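Skistum アクリル試験管ラック 使用レビュー

化学実験室の棚卸しで古いワイヤーラックを処分し、代わりに透明アクリル製のラックを導入した。品名はSkistum。購入は6月、販売店Bolloの通販で本体1,142円、送料別。以下は使用20日時点の所見である。

構造
上段の穴あき板と下段の底板を左右の側板でつないだ、横長の箱形。前面と背面は開いている。接合は接着で、ねじは使われていない。届いた状態でがたつきはなく、定盤に載せても四隅は浮かなかった。接着部に細かい気泡が数か所あるが、強度に影響する位置ではない。

保持性
外径18 mmの試験管を使用。上段の穴と底板の穴の二点で支えるため、管はほぼ垂直に立つ。上段での遊びは片側0.5 mm程度で、抜き差しに引っかかりはない。外径15 mmの管では遊びが増え、目で見て分かる傾きが出る。細い管を主に使う場合は別の穴径を選ぶべきである。

視認性
透明品の利点は液面と沈殿を側方から確認できる点にある。一方、穴の縁が何重にも重なって見えるため、無色の管は下半分の輪郭を追いにくい。白い天板の上ではラック自体も見失いやすい。当方では黒い布を敷いて使っている。縁が明るい線として浮き、位置の把握が容易になった。 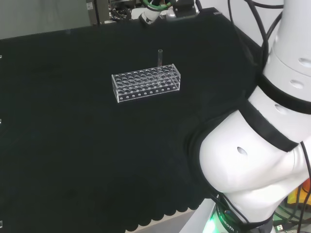

うちではエタノールで拭き続けて、ひと夏で穴の周りに細かいひびが入りました、とPiret Navickasは書いている。中性洗剤に替えてからは新しいひびは出ていないそうだ。

アクリルの溶剤割れとして妥当な報告である。当方の個体にひびはまだないが、清掃は水と中性洗剤に限定した。アセトンは論外。オートクレーブも不可で、添付の紙片には耐熱59℃とある。加熱直後の管を戻す用途には向かない。

擦り傷
乾いた紙で拭いた箇所に、斜光で分かる程度の筋が残った。洗浄後は水滴を吸わせるだけにし、こすらない。静電気で埃が付きやすく、黒布の繊維も拾う。布は毛羽の少ないものがよい。

安定性
重量は軽い。片端の列だけに液の入った管を集めると、持ち上げる際に傾く。数本なら中央寄りに置く。運搬時は上段の板をつままず、両側板の下端を持つこと。

比較
以前使っていたPloddenのワイヤーラックは、熱と溶剤に強く、洗浄後の乾きも早い。ただし側方の観察では針金が視線を遮る。Bainbridgeの樹脂製は1,000円で、分解して洗えるが半透明である。沈殿の観察や呈色の比較ならSkistum、湯浴や有機溶剤を扱うならワイヤーという使い分けになる。

不満点
穴に番号がない。多数の検体を並べる際は取り違えの原因になるため、側板側からテープで列番号を付けた。テープの糊が残ると溶剤で落とせないので、弱粘着のものを使う。

評価は5点中4点。減点は番号の欠如と溶剤への弱さによる。同じものをもう1台、観察用に注文した。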